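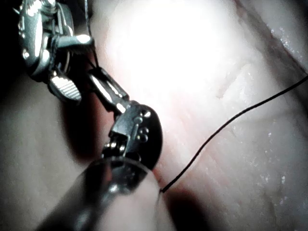
Thread and Tissue: A Term Project on Closing Small Cuts
Celby Skills Room, submitted 2025-12-31

When we picked this topic back at the start of term we thought the knot would be the hard part, and we had a whole plan built around knots. A few weeks in, we had filled page after page of the Trellau notebook and hardly any of it was about knots at all. It was about thread: where it lies, how it curls, and how it can seem to vanish the moment it crosses something shiny. So with our instructor's blessing (and a good deal of patience, thank you!) we changed the question to how a person keeps track of a thin black suture while closing a short cut.

Materials

We kept to black thread for the whole project. We did try a lighter color in the first session, and we spent more time hunting for it than sewing with it. Black shows up nicely on pale tissue, although it is easy to lose again once it passes over a dark instrument or drops into a crease.
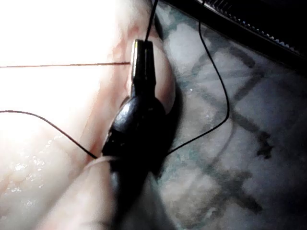 Figure 2. Thread running down into the slit of the metal jaw, next to the pink fold.

How we worked

We logged 205 passes in all, and for each one we wrote down how long the free end was, whether the thread lay straight or curved, and whether we had to stop and look for it. The stopping column filled up fastest in November, when most of us were still pulling too much thread through at once and then trying to tidy it up afterward. We learned to leave a modest tail and to look at both sides of the cut before taking hold of anything. 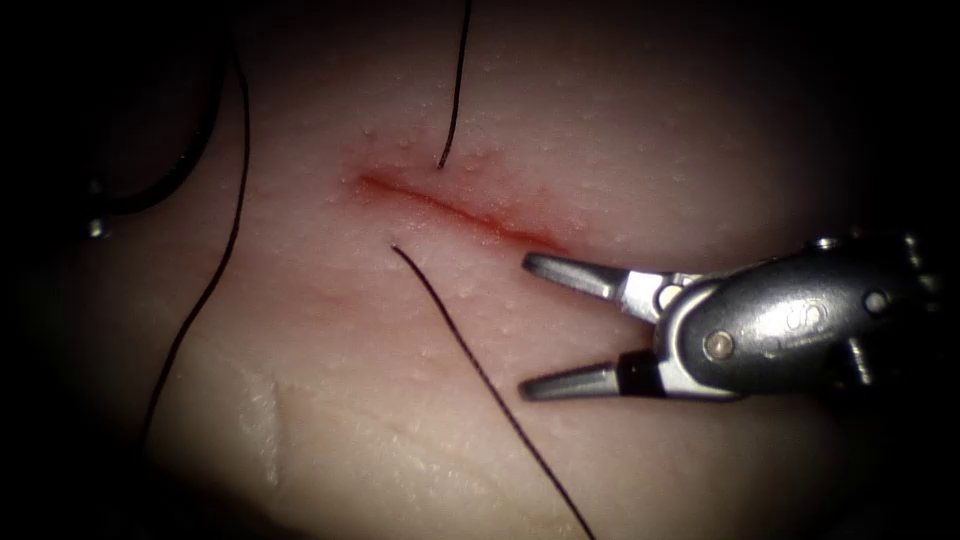

What we noticed about light

Glare gave us more trouble than we expected. Moist surfaces throw the light straight back, and the brightest patch is often right where you would like to see the most. Turning the lamp down helped the middle and hurt the edges, which were already dim. We went back and forth on this for an entire session and finally settled on a medium setting that everybody could live with.

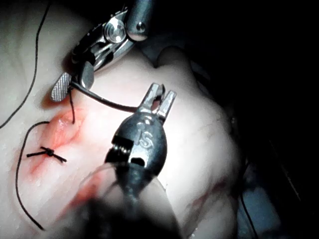

Figure 4. Suture crossing the pad on a diagonal between the two instruments.

What we would do next

We would like to repeat the passes with a shorter thread and compare the stopping column side by side. The full log is in the Dudek folder, row by row, with the first session kept separate on account of the lighter thread.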